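Visitor Program Safety Checklist - Council Chamber and Public Rooms
Murkbridge City Hall, Office of Civic Education

Inspection month: January
Inspected by: Hammad Ansari, Visitor Services
Reviewed by: Ruaridh Menzies, Office of the City Clerk

Scope

The inspection covers the rooms used by the Youth in Government visitor program: the main lobby, the council chamber, the public gallery, the Warraich Room and the second-floor briefing room. Staff offices and the records vault are inspected separately. Each item is marked Satisfactory, Action Required or Not Applicable. Comments are entered where the inspector considered them useful to the department responsible.

Section 1. Arrival and main lobby

1.1 Main doors open fully and close without force.
Satisfactory.

1.2 Accessible entrance on the east side is unlocked during program hours.
Action Required. The door was locked at 8:45 a.m., when the first group was due at 9:00. The security desk has been asked to add this door to the opening round.

1.3 Floor mats lie flat and do not slide.
Satisfactory. The mat nearest the coat racks is worn at one corner and should be replaced before next winter.

1.4 Visitor sign-in sheets are at the desk and include the emergency contact for each school or group.
Action Required. The sheets in use are the old version and have no line for the emergency contact. New sheets are to be printed by the Clerk's office.

1.5 Bag check table does not narrow the path to the stairs.
Satisfactory.

Section 2. Council chamber

2.1 Aisles are clear from the rear doors to the dais.
Satisfactory.

2.2 Cables for microphones and voting panels are covered where they cross a walkway.
Action Required. The cover in front of the clerk's table has lifted at one end. Students taking part in the mock session walk over this point on their way to the podium. Multico, the audiovisual contractor, is to refit the cover before the next session.

2.3 Fixed seating is secure.
Satisfactory. Two seats in the back row have been tightened following the previous inspection.

2.4 Posted occupancy limit is visible and agrees with the permit.
Satisfactory. The limit for the chamber floor is 120 persons. Program staff are reminded that teachers and chaperones count toward this figure.

2.5 Exit signs are lit.
Satisfactory.

2.6 Steps to the dais are marked with a contrasting edge.
Action Required. The strip on the lowest step is faded. Building Services to replace.

Section 3. Public gallery

3.1 Front railing is firm along its full length.
Satisfactory.

3.2 Gallery is limited to 70 persons when the chamber floor is in use.
Satisfactory. The usher on duty was aware of the limit and stated it correctly when asked.

3.3 Both stairways are lit and free of stored items.
Action Required. Folding chairs were stacked on the landing of the north stairway. They were moved during the inspection. This comment also appeared in the last report, and the matter has been referred to the head of Building Services - a written reply is expected.

Section 4. Warraich Room and briefing room

4.1 Furniture can be arranged so that a clear path to each door remains.
Satisfactory in the Warraich Room. In the briefing room, the U-shaped layout used for the question period with council members leaves too little space behind the chairs on the window side. The classroom layout should be used for groups of more than 20.

4.2 Electrical outlets are undamaged and extension cords are not linked together.
Satisfactory.

4.3 First aid kit is sealed and in date.
Satisfactory. 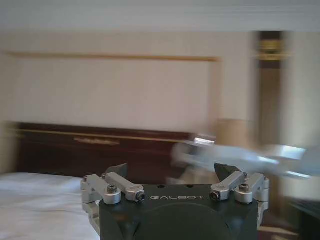

4.4 Emergency phone connects to the security desk.
Satisfactory. Tested from both rooms.

Section 5. Evacuation

5.1 Evacuation route maps are posted in every room on the tour.
Action Required. The map in the briefing room shows the former exit by the Herkberg Street steps. It must be taken down and replaced with the current version.

5.2 Assembly point is known to all guides.
Satisfactory.

5.3 Guides carry a current list of the persons in their group.
Satisfactory. One guide may lead no more than 25 visitors.

Follow-up

Items 1.2, 2.2 and 3.3 are to be closed before the next visiting group is admitted. The remaining items marked Action Required are to be closed by the end of February. Departments should report completed work to Mr. Ansari in writing and quote the item number.

Comments from the reviewer: Approved as submitted. Please attach the contractor's work order for item 2.2 when it is received. - R. Menzies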